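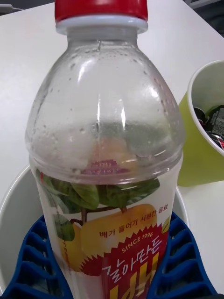
饮料包装工程 第7讲讲义
果汁饮料用透明塑料瓶：瓶坯、吹塑、封盖、标签与冷凝
授课：Elis Nicholas
地点：Namwood 校区包装实验楼

一、本讲范围

前几讲处理的是玻璃瓶和金属罐。本讲转入聚对苯二甲酸乙二醇酯（以下写作PET）瓶，对象限定为小容量、透明、螺旋盖封口、外带印刷标签的果汁类饮料瓶。碳酸饮料瓶的瓶底耐压设计放在下一讲，多层阻隔结构只在第三节末尾提到。

先修内容：高分子物理中的玻璃化转变、取向与结晶；机械制图中的剖视图读法。没有修过高分子物理的同学，请先读讲义附录，再看第二节。

术语约定如下。“瓶口”指螺纹及封口面所在的整段；“支撑环”指瓶口下方与瓶体一体的外凸环；“防盗环”指与瓶盖以连桥相连、开启后分离的环。这三个词在工厂口头交流中经常混用，作业里请按本讲义的写法。“肩部”指瓶颈以下直径逐渐增大的一段；“瓶身”指贴标的柱形段及其上下过渡区。

二、材料

PET是半结晶聚合物，分子链中含有刚性的苯环和较柔的乙二醇链段。熔体快速冷却时来不及结晶，得到无定形的透明固体；缓慢冷却，或在玻璃化温度以上长时间停留，则生成球晶，尺寸足以散射可见光，制品发白。瓶坯要求透明，因此注塑阶段模具冷却必须充分。

拉伸过程中也会结晶，但形态不同。分子链沿受力方向取向后形成的微晶尺寸小，对可见光散射弱，所以瓶壁在结晶度明显提高之后仍然透明。学生在第一次实验报告中常写“透明说明没有结晶”，这一判断对拉伸吹塑制品不成立。

PET在熔融加工前必须干燥。酯键在高温下遇水发生水解，分子量下降，特性粘度随之降低，后果包括瓶坯变脆、吹胀时壁厚失控、耐跌落性变差。干燥用除湿空气，料斗内物料的停留时间要与机台产量匹配。停机后重新开机时，料斗底部的料受热时间长，颜色可能偏黄，通常单独排出，不与正常料混用。

加工中的另一项副产物是乙醛。乙醛有水果样气味，阈值低，在矿泉水中容易察觉，在果汁饮料中多被香气掩盖，但仍属控制项目。螺杆剪切过强、料筒温度过高、熔体停留过久，都会使乙醛含量上升。调机时先降背压和转速，再考虑降温，顺序不宜颠倒，温度降得过低会使剪切热反而增加。

回收料的掺用另设专题。本讲所有例题均按原生料计算。

三、瓶坯与拉伸吹塑

两步法把注塑和吹塑分开：先注出瓶坯，冷却后储存或运输，再在吹瓶机上重新加热吹制。瓶坯的瓶口部分在注塑时已经成型到最终尺寸，后续工序不再改变。螺纹、封口面和支撑环的精度全部取决于注塑模，吹瓶厂收到瓶坯后能做的只有检验。

支撑环在整条线上承担夹持和输送功能。瓶坯在吹瓶机前由轨道托住支撑环滑行，空瓶在风送道中也以支撑环悬挂。风送道两侧导轨间距按支撑环直径设定，过宽会掉瓶，过窄会卡瓶。灌装机采用瓶颈夹持时，夹爪同样作用于该处。换瓶型而不换瓶口规格时，上述夹具大多可以沿用，这是企业倾向于统一瓶口规格的主要理由。

加热。瓶坯倒置或正置，一边自转一边通过红外灯箱。灯管沿瓶坯轴向分层，各层功率独立可调，由此控制瓶坯各高度的温度，进而控制成瓶后各高度的壁厚。某一层功率升高，该处材料变软，拉伸时先变形，成瓶后该处变薄，材料流向相邻较冷区域。瓶口需遮挡，避免受热变形。红外加热由外及内，外壁温度先升高，出灯箱后需要一段均温时间，使内壁温度赶上来。内壁的拉伸倍数大于外壁，若内壁偏冷，易出现内层微裂，外观为珠光状发白。

拉伸与吹胀。瓶坯入模后，拉伸杆自瓶口伸入，把瓶坯底部推向模底，同时通入低压预吹气，使瓶坯初步膨胀；随后切换到高压气，使材料贴合模腔并复制表面细节。拉伸杆负责轴向取向，吹气负责周向取向，两个方向的取向合称双轴取向。预吹起始时刻是调机中最敏感的参数之一。预吹过早，材料集中在上部膨胀，肩部变薄、底部偏厚；预吹过晚，瓶坯可能碰触拉伸杆，内壁留下接触痕，底部中心也容易偏离轴线。

合模线。吹塑模由两个半模和一个底模组成。两个半模的分界在瓶体上留下一条细的纵向线，前后各一条，自肩部延续至瓶身下部。标签覆盖的部分看不到，肩部无遮挡，在侧向光或顶光下可见连续的高光。合模线本身属正常特征，判定依据是凸起高度和两侧错位量。手指沿周向划过有明显台阶感的，应检查锁模间隙和补偿气压。合模线在厚度方向上不应出现缺口，缺口多由模面残留异物造成。

注意区分合模线与瓶坯上的痕迹。瓶口段的分型线来自注塑模，位置与吹塑模分型线没有固定的周向对应关系，瓶坯在加热段自转后入模，两者的夹角是随机的，除非机台带有瓶口定向装置。

肩部形状。圆拱形肩部的曲率连续，轴向压力可以较均匀地传给瓶身，顶压强度好；平肩瓶在转角处应力集中，受压时先在该处失稳。圆拱肩还便于排出灌装时的气泡，液面沿肩部上升时截面逐渐收小，泡沫高度增加得快，操作工可据此判断灌装速度是否合适。代价是同样容量下瓶子高度增加。

肩部与瓶身之间常设一道凸棱。作用之一是周向加强，限制瓶身在负压下失圆；作用之二是限定标签区上沿，使贴标机的基准明确；作用之三是在装箱和输送时先行接触，减少标签表面摩擦。凸棱直径须大于贴标区直径，差值至少要覆盖标签厚度和接缝处的叠层。凸棱处若设计得过尖，吹胀时材料难以贴满模腔，顶部变薄，跌落试验中成为起裂点。

阻隔。果汁中的维生素C和部分色素对氧敏感，单层PET对氧的阻隔有限，保质期较长的品种需要考虑内涂层、共混吸氧剂或多层结构。小容量瓶的表面积与容积之比大于大容量瓶，同样壁厚下单位体积饮料分到的透氧量更大，不能直接套用大瓶的保质期数据。

四、热灌装与瓶体变形

果汁类饮料常用热灌装：料液经杀菌后趁热灌入瓶中，封盖后倒瓶，让热料液接触瓶盖内侧和顶隙，再喷淋冷却。冷却时料液体积收缩，顶隙中的水蒸气凝结，瓶内形成负压。普通PET瓶在热灌装温度下会收缩变形，需要采用热定型工艺，即吹瓶模具保持高温，使取向后的材料进一步结晶并释放内应力。

负压由瓶壁的可控变形吸收。传统做法是在瓶身上设若干真空板，负压时板面内凹，板间立柱承载。真空板会使标签背后出现空腔，手握时有塌陷感，套标在该处也容易起皱。另一种做法是液氮滴注：封盖前滴入少量液氮，汽化后建立正压，抵消后续负压，瓶身可以做成光滑圆柱。滴注量的波动直接反映为封盖后瓶内压的波动，滴注到封盖之间的时间必须固定。

热灌装瓶的瓶口有时经过单独结晶处理，呈不透明白色，目的是防止热料液使螺纹软化、封口面失圆。识别时要小心：瓶颈处见到白色，不一定就是结晶瓶口，也可能是瓶盖开启后留在瓶颈上的防盗环，或者另外加装的环形件。单凭外观颜色判断灌装方式不可靠，应取下瓶盖，看白色是否延伸至整个螺纹段，再做切片。

无菌冷灌装不经历上述热过程，瓶子可以更轻，但对瓶、盖、料液和环境的灭菌要求更高，设备投资大。工艺选择的经济性计算见课后题第三题。

五、瓶盖与封口

塑料螺旋盖按结构分为一片式和两片式。一片式盖的密封靠盖内模塑出的内塞、外唇和顶封与瓶口接触；两片式盖在盖内加一层垫片，由垫片与封口面压紧。果汁饮料两种都用。一片式对瓶口内径和圆度要求高，两片式对封口面平整度要求高。

瓶盖材料多为高密度聚乙烯或聚丙烯，密度小于水，这一点与第八节的分选有关。着色由色母完成。颜色深的瓶盖，色母添加量和颜料种类会影响收缩率，同一副模具换色后，内塞直径可能变化。换色后的首批样品必须重新测量，只看颜色对板是不够的。红色系有机颜料对聚乙烯成核的影响尤其需要留意，部分品种使制品翘曲，表现为盖顶不平。

封盖扭矩。扭矩过低，密封不足，运输中渗漏；扭矩过高，螺纹滑牙或消费者打不开。封盖后静置，材料应力松弛，开启扭矩与封盖扭矩不相等，两者之间的关系需由试验确定。记录扭矩时必须写明封盖后经过的时间和样品温度，缺其中一项，数据不能用于比较。

防盗环与盖体间的连桥，在封盖时要越过瓶口的锁环而不断，在开启时要先于密封面脱离之前断开。后一条是防盗功能的核心：若密封已经打开而连桥仍完整，则包装可能被开启过却看不出来。检验时缓慢旋转瓶盖，记录连桥断裂角与泄压角，断裂角应小于泄压角。

六、标签

1. 标签种类

常见的有纸标、环绕式薄膜标和收缩套标。环绕式薄膜标由卷材裁切后绕瓶一周，首尾用热熔胶粘接，只适用于柱形段。收缩套标先制成筒状，套入瓶体后经蒸汽或热风收缩，可以跟随一定曲面。鉴别时找接缝：环绕标的首尾叠层通常用指甲可以挑起，套标的纵向接缝在筒料阶段已经用溶剂粘合，平整且贯通全高。

2. 白底与透明瓶的配合

透明瓶身后方是有色料液或半透明料液，透明底标签上的浅色图案会受料液颜色影响。果汁类标签因此多用白色薄膜，或在透明薄膜上满铺白墨。黄色对底色最为敏感，黄色油墨透明度高，白底不实时，亮度和饱和度同时下降。水果图案以黄色为主时，应先检查白底遮盖力，再调黄版网点。

白底并不意味着完全不透光。瓶子上部为空、背景较亮时，从正面看，可以透过瓶身看到对侧标签的印刷内容，文字左右相反。这种镜像文字出现在标签上沿附近时，与正面图案叠在一起，影响辨识。可行的处理是在背面加印灰色或银色遮蔽层，或者把对侧上沿的大字下移。透明标里印（图文印在薄膜内侧）时镜像更清楚，设计审查时要用装液到标准液位和液位偏低的两种样瓶各看一次。

3. 版面分析

以讲义开头那种韩文梨汁饮料标签为例，版面元素可以归为三层。

第一层是水果插图。大幅黄色梨，上方配深绿色叶丛和细的褐色果梗。黄与深绿明度差大，在货架距离上仍能分出轮廓。梨面光滑，若以渐变表现体积，印刷时中间调网点扩大会使渐变变平，柔印版需在制版阶段补偿。

第二层是品名。“갈아만든”意为“磨制的”，用白色粗体手写风格字，置于红色锯齿边徽章内，其下接黄色大字。红底反白字的笔画边缘由红版套准决定，红色若用专色，一版即可；若用黄、品红两版叠印，任何一版偏移，白字边缘都会露出单色边。手写风格字笔画粗，对套准偏差的容忍度高于细字。同一徽章中以弧形排列的“SINCE 1996”字号小，更早暴露套准问题，适合作为巡检时的观察点。

第三层是说明性文字。一行红色小字“배가 들어가 시원한 음료”，意为“含梨的清爽饮料”，压在梨的图案上部。红字压黄底，可以采用叠印，黄版不必镂空，从而避免白边。要注意的是黄底网点变化会使红字色相略有偏移，放行标准应针对叠印后的颜色制定。

锯齿边徽章本身也有工艺上的考虑。尖角在柔印中容易积墨变圆，在凹印中受网穴形状影响呈锯齿状毛边。设计稿中的尖角应设最小圆角，使各批次看起来一致。

4. 图案与瓶体的周向定位

环绕标和套标一般不做周向定位，合模线与图案正面的相对位置随机。若客户要求合模线避开主图案，需要增加视觉定向工位，节拍和成本都会受影响。Drandden 线在评估后没有增加该工位，理由是标签遮住了瓶身段的合模线，肩部合模线不构成投诉项。

七、冷凝

冷藏饮料取出后，瓶壁温度低于环境空气露点，水汽在外表面凝结。判断是否结露，只需比较壁温和露点；判断结露的快慢，还要知道空气流速、壁面传热和料液热容。

透明PET的表面能不高，水在其上不完全铺展，冷凝初期形成分散的小珠。小珠在冷壁上继续长大，相邻者合并，达到一定尺寸后在重力作用下沿壁滑落，滑落路径上的水珠被一并带走，露出干净的条带，新的小珠又在条带上生成。肩部是斜面，重力沿壁面的分量比竖直瓶身小，水珠停留得更久。

观察中容易出现两种误判。其一，把瓶内壁的水滴当成外壁冷凝。空瓶段内壁在料液温度高于瓶壁时也会挂珠，倾倒后残留的液滴外观相近。区分方法是用干布擦拭外壁，擦后仍在的即为内壁水滴。其二，只凭有水珠就断言瓶子刚从冷藏处取出。漂洗、喷淋冷却后未吹干的瓶子也带水珠，单张静态照片不足以区分，需要壁温数据或时间序列。

水珠在瓶身轮廓两侧看起来更密，往往与观察角度有关。视线在轮廓处近于掠过表面，单位视角内包含的壁面面积更大，同样的实际密度看上去更集中。做水珠密度统计时，应只取正对镜头的一段，或把瓶子展开成柱面坐标后再计数。

冷凝对标签的影响有三点。水进入纸标会使纸纤维膨胀，边缘起翘；薄膜标本身不吸水，但接缝胶的耐水性需验证；水珠起透镜作用，局部放大或扭曲印刷图案，条码扫描时会造成读取失败。冷藏渠道的产品，条码宜竖向排列，使条与瓶轴垂直，曲面对条宽的影响最小，再在湿态下复测。

冷凝对搬运的影响主要在摩擦系数。湿瓶与塑料托座之间的摩擦与干态不同，变化方向取决于水膜是否连续，不可一概按降低处理。托座底部应留排水孔，避免积水浸泡标签下沿。托座内径要给瓶身留出间隙，间隙太小，标签下沿在放入时会被刮起；间隙太大，瓶子倾斜，液面与刻度读数都会出偏差。

八、回收相容性

瓶体、瓶盖、标签三者材料不同，回收时先整体破碎，再以水为介质作浮选。PET密度大于水，下沉；聚乙烯、聚丙烯瓶盖上浮。标签材料应选择能与PET分开的品种。密度大于水的收缩膜会随PET一同下沉，在后续熔融中产生变色和黑点，应避免使用，或改用低密度发泡类薄膜。

油墨在热碱洗时不应使洗液着色。深红、深绿的大面积实地是主要风险来源。试验时取带标签的瓶片按规定流程洗涤，比较洗前洗后无色瓶片的颜色变化。

颈部遗留的环形件多与瓶盖材料相同，可在浮选中除去，前提是破碎充分，环与瓶颈已脱开。瓶颈壁厚大，破碎后仍为较大碎块，环套在碎块上一同下沉的情况需要抽查。

透明无色瓶的再生料价值高于有色瓶。品牌若要以颜色区分口味，应把颜色放在标签和瓶盖上，瓶体保持无色。

九、实验安排

样品由 Drilier 提供瓶坯，由 Morris 实验室吹制，每组领取40只空瓶，另有同规格瓶盖。样品编号写在瓶底，不得写在标签区。

项目一，壁厚分布。沿轴向取肩部、凸棱下方、瓶身中部、瓶底过渡区，每处沿周向取四点，其中两点落在合模线上。用磁性测厚仪，钢珠投入前确认瓶内干燥。画出厚度随高度变化的曲线，并与灯箱各层功率设定对照。

项目二，顶压。空瓶无盖直立，匀速加载，记录首个峰值力和失稳位置。失稳位置用照片记录，照片中要能看清凸棱。本学期参考样的峰值力为300 N，低于此值的样品须附壁厚数据。

项目三，封盖与开启扭矩。手动封盖仪设定同一扭矩，静置时间分三档。缓慢开启，同时记录连桥断裂角和泄压角。

项目四，冷凝观察。装水至标准液位，冷藏后取出，放入托座，记录壁温、环境温度和相对湿度，定时拍照。取照片时相机位置固定，光源从侧上方照射，避免合模线高光与水珠高光重叠。

项目五，标签检查。用放大镜检查反白小字边缘、叠印文字颜色和接缝宽度。装满与半空各看一次镜像透印。

数据文件按组上传，批次号统一填1367。缺测值留空，不要填零。

十、课后题

1. 某瓶肩部偏薄、底部偏厚，列出三个可能原因，并说明你首先检查哪一个，需要哪些数据。

2. 瓶颈处可见一白色环。设计一个不破坏瓶体的检查步骤，区分结晶瓶口、防盗环和另加的环形件。

3. 同一种梨汁饮料拟在热灌装与无菌冷灌装之间选择。写出比较所需的成本项，说明哪些项随产量变化，哪些不变。

4. 红底反白字出现黄色细边，判断是哪一版偏移，画出偏移方向示意图。若改用专色红，该缺陷是否仍会出现？

5. 已知环境温度、相对湿度和瓶壁初温，写出判断是否结露的步骤。再讨论瓶中料液剩余一半时，上半段与下半段瓶壁的结露持续时间有何差别。

6. 标签改用密度大于水的收缩膜后，回收厂反映再生料出现黑点。从浮选开始，写出黑点形成的路径，并提出两种改法。

作业用A4纸提交，图必须标注尺寸基准。实验报告在九月最后一次课前交到 Namwood 包装实验楼信箱，迟交的按缺一项实验计分。

附：常用缺陷名称对照

珠光：拉伸过度或内壁偏冷造成的发白，多见于肩部和底部过渡区。
雾化：加热过度造成的球晶发白，整体呈灰白，手感偏脆。
偏心：瓶底浇口残留点偏离轴线。
错模：两半模错位，合模线两侧有台阶。
缺料：凸棱、字符等细部未贴满模腔。
飞标：环绕标首端未粘住，贴标后张开。
歪标：标签上沿与凸棱不平行。
高盖：瓶盖未旋到位，盖下沿与支撑环间距大于标准。
断桥：封盖时连桥提前断裂。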